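Notes for the Evholm living room set, part of the Zitedier household objects collection. Last edited July 10, 2019.

## What it covers

Things that get put on and cleared off a coffee table: drinks bottles, lidded containers, plates and fruit. The set has 300 images in 11 folders, one folder per table arrangement. The room is the same throughout. Kitchen and hallway pictures are in the Novach set and use the same labels.

## Labels

There are 23 object labels. The ones that cause the most questions:

- `bottle`: any bottle, clear or colored, with its cap on. Caps have no label of their own.
- `container`: anything with a lid that isn't a bottle.
- `plate`: round or oval, empty or not.
- `pineapple`: the fruit and its crown together, as a single object. Don't label the leaves separately.
- `table_glass`: the clear top only. The black base seen through it is `table_base`.

Printing on the glass is part of `table_glass`. So are reflections of the ceiling lights.

## Sample images

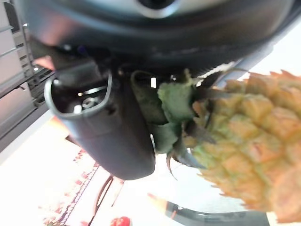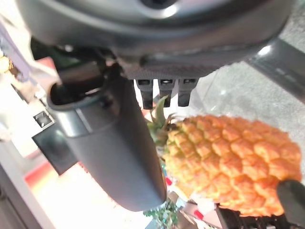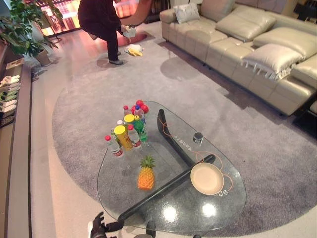
The pineapple is in all three; the bottles and the plate are in the last one.

## Known problems

Bottles standing close together hide each other, and small ones at the back may show only a cap. Label them `bottle` anyway. In 2 folders the rug was labeled `floor`. Use `rug` when you correct these.

Labels follow the Shirima list, February version. Older files with `jar` should be changed to `container` before merging.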